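Features > Home & Habit > The divided box

I came to cardboard dividers by way of a wine carton. It was February, the shop in Nolelport was closing, and the fellow behind the counter let me take a stack of empties for moving house. Most of them did their job and went out with the recycling. One stayed, because I'd dropped my spare keys into one compartment and a roll of tape into the next, and by the end of the week I'd filled the lot and couldn't bear to tip it out!

If you've never lived with a grid of little cardboard rooms, I urge you to try it. A drawer lets everything slide into one grey drift of batteries, hooks and foreign coins. A divided box holds its ground. You look straight down into it and there's the picture wire, there's the good pencil sharpener, there are the tap washers you bought in hope (and will one day need).

The wine carton is only the beginning, mind you. Hnatiuk, the packaging works out past the rail yard, sells flat dividers that slot together like an old egg crate, and I've spent happy evenings fitting them into boxes of every shape. Shallow ones suit sewing things and seed packets. Deep ones are lovely for rolled socks, paint brushes standing on end, or the cables that breed behind every desk. I've got 3 on the go in the workroom at the moment and my favourite is the plainest of them, a squat thing that used to hold jam jars from the Parkeo market.

A few habits I'd pass along. Cut the partitions a finger's width lower than the walls, so you can get your hand in without catching your knuckles. Leave a compartment or two empty, for whatever turns up in your pockets. And keep it open! I tried lids for a whole winter and simply stopped putting things away.

Colour is a matter of taste. My neighbours line theirs with wallpaper offcuts, and very handsome they look, but I like bare brown board. It takes a pencil label beautifully and when the label's wrong you rub it out. Mine has been relabelled so often that the front edge has gone soft as felt.

The best spot for one is on the table where you work, close to the front, where you can reach it without getting up from your chair.
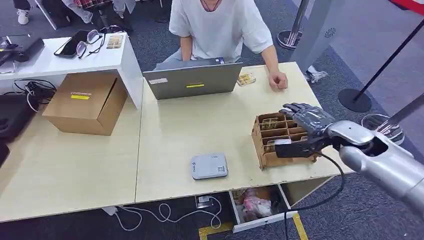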